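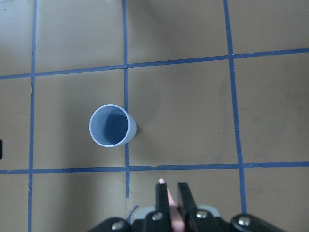 Talero is a small town, and the paper mill is the first thing you come to from the highway. The mill holds its open day once a year in September, and this was my first time going. I drove over from Koster, which took a little over an hour with one stop for gas.

Parking was in the field across from the main gate. They were charging nothing, but you had to walk back along the road to the entrance, and there isn't a sidewalk for most of it. If you are bringing anyone who has trouble walking, ask to be dropped off at the gate. I saw several cars do that and the man in the booth waved them through.

Check-in was in the old shipping office. You sign a sheet, get a visitor sticker and a pair of foam earplugs, and wait for your group to be called. Groups left every half hour. I had the 10:30 slot. Closed shoes are required and they do check. A couple ahead of me had sandals and were sent to the exhibit room until they could borrow boots.

The tour starts in the yard where the waste paper comes in. Talero makes only brown paper and board, all of it from recycled boxes. The bales are stacked outside under a long roof, and the guide said the mill can keep running for eight days on what is stored there. The smell is less than I expected, mostly damp cardboard with something sour under it.

From the yard you go up a metal stairway to a walkway over the pulper. This is a round tank with a rotor at the bottom, and the bales drop in off a conveyor with water. Staples, tape and plastic get pulled out on a thick rope that hangs down into the tank and slowly winds up. The guide called it the ragger. I had read about these but had never seen one running, and I would have stayed longer if the next group had not been right behind us.

The paper machine takes up the whole next building. It was built by Wudard and has been rebuilt twice, most recently to widen the press section. At the wet end you can stand close enough to see the stock spread out on the wire and lose its shine as the water drains. The dryers are under a hood, so there is not much to look at for a long stretch, but it is very warm and people moved through quickly. At the far end the sheet comes out onto a reel. They were running a medium-weight liner that morning. A full reel change happened while we were there and took less time than it took me to find my glasses.

After that we went through roll storage and the test room. In the test room they burst a sample for us and passed around strips from different grades. The strip from the heaviest grade was hard to tear by hand. I kept mine.

The exhibit room is upstairs and you can stay as long as you like. It has old felts, a wooden dandy roll, payroll books, and a scale model of the mill as it was before the flood. One ledger was open to a page listing 2,458 reams shipped to Trokari in a single month, back when the mill still made writing paper. The labels are typed and some are hard to read in that light.

Lunch was sold from a tent by the gate. The choices were chili, a ham sandwich, or a hot dog. The chili ran out before one o'clock. I sat at the tables by the canal and then went back for the museum again.

There were roughly 200 people on site when I left, and it was getting hard to move around in the shipping office. The morning groups are the better choice. Tours are free, but you need to call ahead for a slot, and the office only takes those calls on Tuesday. Bring your own water. The drinking fountain in the exhibit room was out of order.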